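## 4. How a defaced monument is remembered in its own town

We turn now from the national newspapers, which dealt with the Tirnstead memorial in a day or so and then moved on, to the people who walk past it on their way to the shops. It is a modest thing, a low stone wall with the names of the strikers cut into it, and for most of its life it drew very little comment. Then somebody painted a slogan across it in praise of the old governor, in the middle of a bitterly fought election, and suddenly everyone in the district had something to say about it (and, we are glad to report, most of them were happy to say it to us at some length).

Our material comes from two places. The first is the letters page of the Ruvlow paper, where we read all 2311 letters printed between the start of the campaign and the end of July. The second is a set of 70 long conversations held in kitchens, market cafés and, once, on a very slow bus. Letters that touched on the memorial were copied, sorted by the district of the writer and kept on paper as well as on disk, as we both still think better with a pencil in hand. 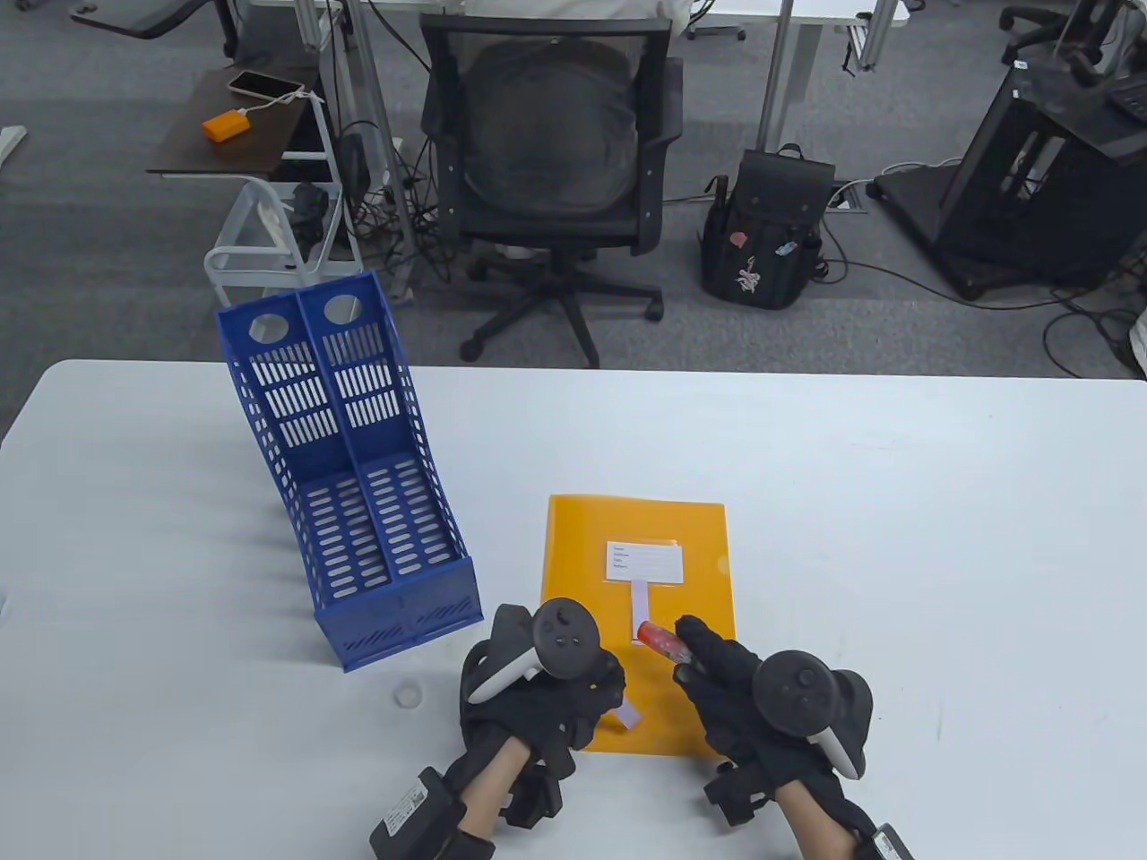 Tirnstead, 4/28/18

**Figure 2.** Desk work with a file holder and a document folder.

The dateline is the one we put at the head of our field notes for the first public meeting, held on the grass beside the wall, and we have kept it as it helps to fix the order of what follows. The slogan had been scrubbed away by then, though a good many of those who came still spoke of it in the present tense, as if the paint were in front of them. We found this rather moving, and it is also of some use to the argument. Earlier writing on attacks of this kind tends to treat the cleaning as the end of the matter. In our conversations the cleaning was often the part that people were crossest about, and those who had voted for the governor's party were quite as cross as those who had not.

Two readings came up again and again. In the first, which we call the Gunawan reading after the street where we heard it most clearly, the paint was an insult to particular families whose names are on the wall, and politics hardly came into it. In the second, commoner in the newer housing at Lekidus, the wall was taken to stand for the whole settlement that followed the strike, and the slogan was heard as a threat to that settlement. The difference matters a good deal for how people felt about the vote. Speakers of the first kind wanted an apology and would have taken one from any candidate who offered it. Speakers of the second kind wanted a promise about the law, and only 6 of them told us they had been given anything like one.

We should add a word of caution about age. Older residents wrote far more letters than younger ones did, and the Gunawan reading may well look stronger in print than it was in the street. The conversations go a little way towards putting this right, and we come back to the matter in Section 5, where the letters are set beside the returns for each ward.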